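开放日见闻：教机器叠衣服的人

一月去的，下午两点入场，鞋套自备

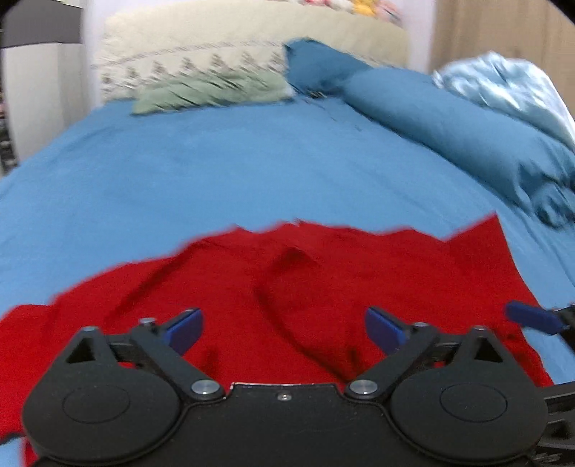 卧室工位，手持夹爪停在红色织物上方，两枚蓝色指垫还张着。

Annamalai 的开放日报名表上有一栏“您希望了解什么”，我填的是“机器人什么时候能替我叠衣服”。对方回信很客气，说欢迎参观，并附了一张停车说明。问题没有回答，停车说明倒写得十分详尽，细到门岗换班的时间。

园区在城东，从地铁口出来还要走一段，沿路两边都是卖瓷砖的。Annamalai 占了一栋楼的二层和三层，一层是 Ziridier，做工业密封圈，和机器人没有关系，但他们家前台更暖和，所以参观的人都先在那里等。两点一到，有人下来点名，把我们领上楼，发胸牌，发鞋套（忘带的人还是有得发，所谓自备大概是一种愿望）。

带队的是 Hortensia Pacheco，数据采集这边的负责人，中文说得比我们当中好几位都利索。她开场第一句话是：“今天看不到机器人跳舞。”人群里有个小朋友当场表示想回家，被他爸爸按住了。

参观分两段。第一段在二层，是遥操作间。

遥操作，按墙上展板的说法，是“由人员远程控制机械臂完成任务并同步记录”。按我站在玻璃外面看到的，是一个小伙子坐在椅子上，两手各握一个手柄，表情像在给仓鼠剪指甲，而玻璃那头的两条机械臂正试图把一只杯子放上杯垫。他手往左，机械臂往左；他犹豫，机械臂也犹豫，而且犹豫得更明显。杯子最后放上去了，偏了一点，小伙子往后一靠，长出一口气，然后把杯子拿回原处，从头再来。

Pacheco 说，一个任务通常要录 200 遍才肯拿去训练。有人问录同样的动作有什么意思，她说不能录同样的，杯子每次都要换个位置，灯有时候要关一半，桌布也要换。“你要是每次都放得一模一样，它学会的就是那一张桌子。”这句话我记在本子上了，旁边那位大哥也记了，他写的是“桌布要换”。

遥操作间可以上手试。排队的人不少，轮到我时已经快三点。手柄比看上去沉，前半分钟我一直在找哪个方向是“前”，找到之后发现我的“前”和机械臂的“前”之间隔着一点延迟，足够人在心里骂一句。任务是把一块积木放进碗里。我试了 3 次，第一次夹空，第二次把碗推走了，第三次放进去了，工作人员说“很好”，语气和驾校教练说“行，下来吧”相同。那位想回家的小朋友在我后面，一次成功，从此不肯走了。

我问这几次会不会也录进去。工作人员说访客数据不保存。我觉得这是礼貌，也是质量控制。

第二段在三层，走的是另一条路子：不用机械臂，人直接拿着夹爪干活。

三层被隔成若干个“家”，厨房、玄关、书房、卧室，家具都是真的，据说是从二手市场拉回来的，难怪整层楼有一种亲戚家的气味。这里的采集员手里拿的是一种黑色的手持夹爪，连杆一合，前端两片蓝色指垫就往中间靠。上面装着相机，人拿着它做家务，拍下来的就是夹爪眼里的家务。Pacheco 解释说，这么做比遥操作快，也不用把整台机械臂搬到床边，等将来装到机器上的也是同样的指头，看到的画面对得上。

我最想看的就是卧室，毕竟报名表上写了。

卧室布置得相当认真。浅蓝床单，旁边堆着一床深些的蓝绿色被子，床头软包是米色的，带一排小小的深色图案，像树又像叶子，床头上方还挤着几个浅色毛绒玩具，其中一个是黄的。要是哪天公司改行做民宿，这一间可以直接挂牌。床上摊着那块红布，皱着，边缘歪歪扭扭，很有生活。我家床上常年也是这个状态，只是没有人为此发工资。

叠衣服这件事，在场的每个人都会，所以每个人都有意见。采集员是个戴眼镜的姑娘，动作很慢，先让夹爪悬在布上面停一下，再往下找可以捏的地方。我身后一位阿姨立刻说，要先抖一抖。姑娘说不能抖，抖的时候布飞起来，画面糊成一片，后面没法用。阿姨不太满意，说不抖怎么平。姑娘说，所以慢慢拉平。两个人就这么聊了起来，我觉得比展板好看。

硬的东西好办，杯子抓住就是抓住了。布不一样，你捏的是一层，提起来可能是两层，也可能什么都没提起来，指垫之间只剩一道褶子的回忆。Pacheco 说她们内部把任务分了难度，叠衣服排在很靠后的位置，比开抽屉难，比插插头也难，仅次于套被罩。说到套被罩，人群里响起一阵同情的声音。目前采集清单上有 58 项家务，套被罩标着“暂缓”。

我趁机把报名表上的问题又问了一遍：到底什么时候能替我叠衣服。

她想了想，说毛巾现在可以，看毛巾的心情。衣服要看哪种衣服，有没有袖子，带帽子的先别提。我说我就普通T恤。她说普通T恤是世界上最不普通的东西，正面反面，里翻外翻，从洗衣机里出来没有两件是一个姿势。然后她问我平时自己叠不叠，我说不太叠。她说那不着急。

三层也有体验区，但只开放厨房，任务是把勺子从抽屉挪到盘子里。手持夹爪上手容易得多，没有延迟，手到哪儿它到哪儿，唯一的难处是你会不停地想用自己的手指帮忙。规则写在墙上：另一只手请背到身后，或拿第二只夹爪。我选了背到身后，姿势像民国校长。旁边那位记“桌布要换”的大哥两只手各拿一只，把勺子夹起来转了个方向才放下，围观者鼓掌。他说他平时修表。

有一点我看了比较在意。采集员每做完一段，要在旁边的平板上标一下这段算不算数，碰倒东西的、中途换手的、停顿太久的，各有各的按钮。我问失败的是不是就删了。戴眼镜的姑娘说有些留着，机器也得见过捏空了以后怎么办。她每做 10 段歇一会儿，因为手腕受不了。这份工作招聘启事上的名字叫“具身数据工程师”，她跟她妈说的是“在公司叠衣服”，她妈问那大学念的是什么。

四点一刻开始问答。一位穿西装的先生自称来自 Erkonen，问了一个很长的问题，里面有三个英文缩写，Pacheco 用一个“会”字回答了。另有人问 Vumetti 那套采集台能不能混着用，答案是数据格式能转，但相机位置对不上，转完要重新校。还有人问厕所在哪儿，这个问题得到了当天最明确的答复。

纪念品是一条毛巾，叠得很整齐，用纸条扎着。我问是不是机器叠的，发毛巾的同事说是行政叠的，昨晚叠到将近九点。

给打算去的人几条实用的：

下一场据说在春天，具体看他们公众号，名额放出来得早，没得也早。

遥操作间先排，三层后去，反过来会排不上。

穿袜子。鞋套很薄，三层地面凉。

带孩子可以，但要做好他比你强的准备。

停车按说明来，门岗换班那一刻不要进场，说明里写得很清楚，我没有仔细看，在杆子前面等了好一会儿。毛巾目前搭在我家椅背上，还没拆纸条。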